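Rapport de projet — Les « gestes verts » à la cantine universitaire : que mesure-t-on au juste ?
Module Enquête et méthodes, deuxième année, site de Clirnley
Rendu en avril

Notre groupe devait évaluer la campagne anti-gaspillage menée au restaurant universitaire de Clirnley. L'affiche placée à l'entrée promet une baisse « visible » des restes. Nous sommes partis de cette promesse, et nous en revenons peu convaincus.

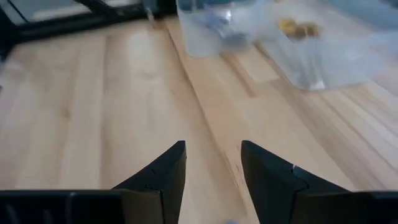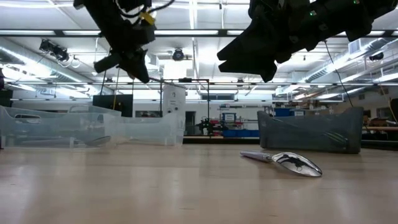
Une campagne d'affichage suffit-elle à faire baisser le gaspillage alimentaire ?

Nos relevés ne permettent pas de l'affirmer. La baisse observée est faible, elle coïncide avec un changement de menu, et elle disparaît presque entièrement pendant la dernière semaine.

1. Contexte

La campagne a été conçue par l'association étudiante Laryea, sur le modèle de celle du site d'Astden. Elle comprend des affiches, des sets de table imprimés et un message lu au micro à midi. Le dossier de présentation parle d'un « changement durable des comportements ». Il ne précise ni la durée, ni les comportements, ni la méthode de mesure. Nous avons demandé les chiffres d'Astden : on nous a envoyé un diaporama dont le seul graphique n'a pas d'échelle verticale.

2. Méthode

Nous avons pesé les restes de plateaux pendant 18 services du midi, la moitié avant le lancement et la moitié après. La pesée se faisait à la sortie de la plonge, bac par bac, avec la balance de la cuisine. Le pain était pesé à part. Les épluchures et les pertes de préparation n'entrent pas dans le calcul, ce qui est discutable : une cuisine qui prépare trop peut gaspiller beaucoup sans que rien n'apparaisse sur les plateaux.

Nous avons aussi distribué un questionnaire papier et obtenu 113 réponses exploitables. Le restaurant sert en moyenne 450 repas par midi. L'échantillon n'a pas été tiré au sort : ont répondu les gens qui avaient le temps, donc plutôt ceux qui mangent tard et en groupe.

3. Résultats

Avant la campagne, les restes s'élevaient à 52 grammes par plateau en moyenne. Les deux premières semaines après le lancement montrent un léger recul. La troisième revient à peu de chose près au niveau de départ.

Le recul des deux premières semaines tombe au moment où la cuisine a remplacé le gratin de chou-fleur par des pâtes. Or le gratin était, de loin, le plat le plus jeté dans nos relevés du début. On peut soutenir que l'affiche a joué un rôle, mais nous ne voyons pas comment le séparer de celui des pâtes.

Le questionnaire est plus flatteur. Une nette majorité déclare « faire plus attention qu'avant ». Quand on demande ensuite de citer un message de la campagne, la plupart laissent la ligne vide ou recopient le titre imprimé sur le set de table, posé sous leurs yeux. Nous accordons donc peu de poids à ces déclarations.

Le pain fait exception. La quantité jetée a diminué et elle est restée plus basse jusqu'à la fin. Mais la corbeille a été déplacée après les caisses au cours de la même période — une décision de la cuisine, prise pour désengorger la file.

4. Discussion

Le logiciel Neltau, utilisé par l'intendance, convertit les kilos évités en « repas sauvés ». Le coefficient n'est pas documenté. En y entrant nos propres pesées, nous avons obtenu un nombre de repas sauvés positif même pour la troisième semaine, où la baisse est pourtant négligeable. Nous n'avons pas repris ces chiffres.

Notre travail a ses propres faiblesses. La période est courte, un service a été pesé par une seule personne, et la balance arrondit à la centaine de grammes. Notre présence près de la plonge a pu modifier la façon dont certains vidaient leur plateau.

5. Ce que nous proposerions

Demander la taille de la portion au moment du service, et garder le même cycle de menus avant et après. Publier les pesées brutes avec les affiches. Prévoir surtout un relevé au semestre suivant, faute de quoi le mot « durable » devrait être retiré du dossier.

Annexes : grille de pesée, questionnaire, courrier envoyé au site d'Astden (sans réponse à la date du rendu pour la demande de données brutes).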